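The Lantern Level

I was halfway up the cliff in Pakineck when my controller ran out of battery, and I want it known that I did not let go. Well, the little courier did. She stood there hanging by her fingertips with the wind pulling at her scarf, and I crawled across the carpet for the charging lead with my eyes still on the telly, whispering "hold on, hold on" as if she could hear me.

She fell, of course. She always does a lovely somersault when she falls.

I should go back a bit. Pakineck was the game I wanted more than any other when I was eleven. I had the demo, which came on a disc stuck to the front of a magazine, and the demo was the harbour level and nothing else. You ran along the rooftops of a town called Lisero, delivered five letters, and then a big brass bell rang and the screen went black. I must have played it every day for a whole winter. I knew which chimney pots would wobble. I knew the baker's dog would bark if you came down on the left side of the awning but not the right. And every single time the bell rang I thought, this time it will carry on.

It never did, and by the time I had saved up, the shop had sold its only copy and wasn't getting another. Then I grew up, more or less. I got a job in a tile warehouse, moved flat a few times, and kept the demo disc in a biscuit tin with my old keys.

So you can imagine the noise I made when I found the full game, boxed, in the bargain crate at the back of a second-hand shop! It had the map and everything. The map smelled of somebody else's loft. On the inside cover, in biro, a child had written "20/12/2015 got to the lanterns" and underneath, in the same biro but pressed much harder, "936 points!!!"

I had never heard of any lanterns. There were no lanterns in the demo. I carried that box home on the bus inside my coat. 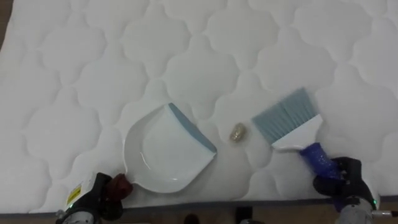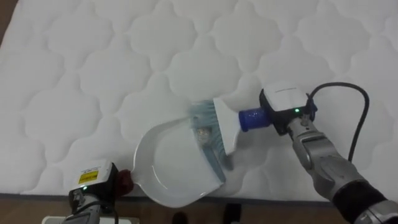

The bell rang at the end of the harbour level that same evening, and the screen went black, and I held my breath (I truly did), and then up came the other side of the bay. I had to put the controller down and walk round the kitchen. There were hills! There was a road with carts on it! The music was the same tune but slower, with a sort of accordion in it, and the courier pulled up her scarf and started walking without me even pressing anything.

After that I played it the way I used to eat sherbet, a tiny bit at a time so it would last. One letter before work, one after tea. I met Wondus, the ferryman who talks only in weather, and who I would happily follow into a swamp (you do in fact have to follow him into a swamp). I got stuck for three nights in the salt mine. I could have looked up the answer in a minute, and I did get as far as typing the name in, but then I thought of that biro and shut the laptop.

The answer was to sing. There's a whistle button, and you've had it since the start, and in the harbour all it does is annoy the dog. In the mine you whistle and the dark whistles back, a touch late or a touch early depending how far off the wall is. I sat there with the lights out and the sound turned up, working my way through by ear, and when I came out into the snow on the far side I cheered so loudly that the man upstairs knocked on his floor.

Then came the cliff, and the dead battery, and the somersault.

I plugged in, sat on the floor at the full stretch of the lead, and went up again. There's a ledge near the top where the wind drops, and I rested her there and let my hands stop shaking. Two more handholds, a jump to a root, another jump I was sure I'd missed. She scrabbled. She got a knee over.

It was night up there. The whole top of the cliff was a village, dark, with every shutter closed, and a keeper called Yatsenko sitting on an upturned bucket beside a rack of paper lanterns. He had 54 of them, he said, and they had to go up before the boats came in, and his legs weren't what they were. Would I mind?

Would I mind!

You carry them one at a time. You light each one and give it a push, and it wanders off over the edge, and the village gets a bit brighter behind you. There is no clock on it and nothing chases you. I was so happy I kept forgetting to move. About halfway through, the shutters began to open and people came out in their nightshirts to watch, and one of them was the baker, with the dog.

When the last lantern went up I turned the courier round to look, and the whole bay was down there, the road and the swamp and the mine, and right at the far end the rooftops of Lisero, tiny, with all my chimney pots.

The score came up in the corner. I had 931.

I looked at it for a bit. Then I got the map out and found a biro, and wrote my number under the other one, and after that I put the kettle on and went back to the start of the cliff, as there was a letter on one of those ledges I had obviously missed.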